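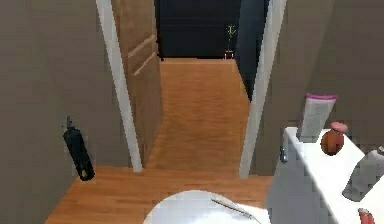 Adeel Farooqui
I have a problem with the phrase "open door policy" and I've had it since my first job. Every manager I ever worked for had one. Most of them said it in the first meeting and then booked themselves solid until Friday. Anyway, my subject tonight is interior doors, the literal kind, because my sister is being told to rip all of hers out. Look at a bathroom opening right onto a long hallway with a dark room at the far end. There's a light wood door there, standing open, and you can see straight down the hall. Now take that door off and tell me you'd like to use the bathroom.

Adeel Farooqui
Background. She bought a narrow house in Gremham and hired a design outfit called Laitinen to give her ideas. Their big idea is "flow." Fewer doors, wider openings, and a sliding panel where the law of common decency still requires something.

Adeel Farooqui
The proposal is 14 pages. The word "flow" is all over it. The word "noise" is not in it once. I read it twice on Wednesday with a pen in my hand.

Adeel Farooqui
She has two kids, a husband who works nights, and a dog that barks at the mail. What exactly is supposed to be flowing in that house?

Adeel Farooqui
The sliding panel gets its own page. It's a Drosness, it costs $616, and that's before anybody hangs it. A regular hinged door from the lumber yard would run her $90. I asked what the other $526 buys and was told "a softer transition."

Adeel Farooqui
I stayed in a rental last December with one of these panels on the bathroom. There was a gap down both sides. It rumbled like a bowling alley every time somebody got up at night. We all knew each other a lot better by the end of that trip.

Adeel Farooqui
Replying to a few of you at once. Yes, I know a hinged door takes up floor space when it swings. So does a couch. I'm fine with giving up a little floor to something I use twenty times a day.

Adeel Farooqui
And yes, there are places a slider makes sense. A closet. A pantry. A laundry nook where the hinged door would hit the washer. My parents had a pocket door on the pantry for 30 years and it only jumped the track when my uncle visited.

Adeel Farooqui
What I don't buy is the claim that taking doors out makes a house "feel bigger." Bigger to whom? I'd like to see somebody ask the people living there a year later, after the first stomach bug and the first teenager.

Adeel Farooqui
The heating part bothers me too. The proposal says open layouts "balance temperature naturally." That's a nice way to say you'll be warming the upstairs landing all winter. I asked for a number. They sent me a mood board.

Adeel Farooqui
Someone asked about the photos in the brochure. They're lovely. Every one was taken in the middle of the day with no one home. My neighbor, who has a nice Canon and does real estate listings on weekends, told me she props every door open before she shoots, even the ugly ones. So the doors are there. They're just being polite for the picture.

Adeel Farooqui
To be fair to Laitinen, they did catch that the back bedroom door opens the wrong way and blocks the light switch. That's a good catch. Fix for that is to move the hinges to the other side. It's an afternoon's work and I told her I'd do it for lunch.

Adeel Farooqui
Update from my sister: she's keeping the bathroom door and both bedroom doors. The kitchen door is "under discussion." I've asked to be included in the discussion and was told no.

Adeel Farooqui
For the person asking how to quiet a rattly old door without replacing it: check the strike plate first. Bend the little tab toward the door a hair, or stick a felt pad on the stop where it closes. Tighten the top hinge while you're there. If a screw just spins, glue a toothpick in the hole, let it dry, and put the screw back.

Adeel Farooqui
She just texted that the kitchen is getting a curtain. I'm going to bed.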